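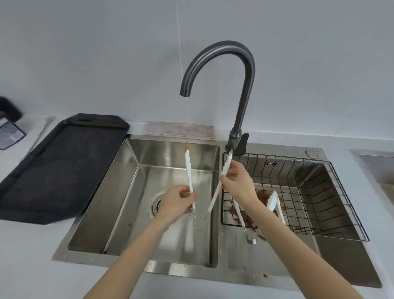

Most people who come to work in a kitchen, whether it is a school cafeteria or the back of a small restaurant or simply their own home, believe that they already know how to wash things. They have been doing it since they were tall enough to reach the faucet, after all, and I would never want to take that pride away from anyone. But I have stood beside a great many sinks in my teaching life, and I have noticed that plates and glasses get nearly all of our attention while the awkward little tools get a quick splash and a hopeful shake. Tongs are my favorite case. A pair of white tongs with orange-brown tips and scraped, flaking patches along the arms has a good deal to tell a patient reader, and so we are going to begin this chapter with tongs, and stay with them longer than you might expect!

# Chapter 4: Hand Tools at the Sink

**Words to learn in this chapter:** hinge, residue, stain, soil, rinse, air-dry, retire

When Ohemaa Addo and I first taught this material at the Mamdale kitchen school, we gave it a single afternoon, somewhere between knives and cutting boards. By the second year it had grown into a full week. Our students kept asking good questions (why does the color stay when the grease is gone? how worn is too worn?) and we found that we could not answer them well without going back to the beginning, to what a tool is made of and how it is put together.

So let us go back there now. A pair of tongs has two arms, two tips, and one place where the arms meet. The arms are easy. The tips do the hard work, down in the sauce and the hot fat, and they carry most of the soil. The meeting place, which we will call the hinge whether it is a true hinge or only a bend of springy metal, is where food likes to hide, and it will stay hidden as long as the tongs are washed closed.

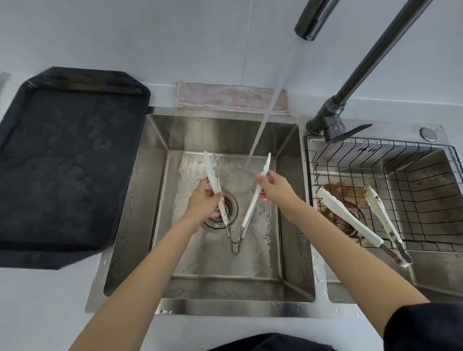
For that reason our first rule is to open the tool before you do anything else to it. Take one arm in each hand, spread them gently, and let the water reach the inside surfaces and the hinge. Don't force the arms past the point where they want to stop. Akua Asante, who ran the Mamdale dish room long before I arrived, used to tell new students to hold tongs as they would hold open a heavy book, and I have never found a better way to put it.

You will also need to learn the difference between **residue** and a **stain**. Residue sits on the surface and can be lifted off with warm water, soap, and a soft brush. A stain has gone into the material, and tomato, paprika, and palm oil are all famous for leaving one behind on anything white. A stained tip may be perfectly clean. A chipped or flaking tip is another matter, and should be retired, however fond of it you are.

By the end of the chapter you should be able to:

- wash, rinse, and air-dry a jointed hand tool
- explain residue and stain to a new coworker
- decide when a tool should be retired

Before reading Section 4.1, go and find the oldest pair of tongs in your own kitchen. Open them over the sink, look closely at the hinge, and write down what you find in your notebook.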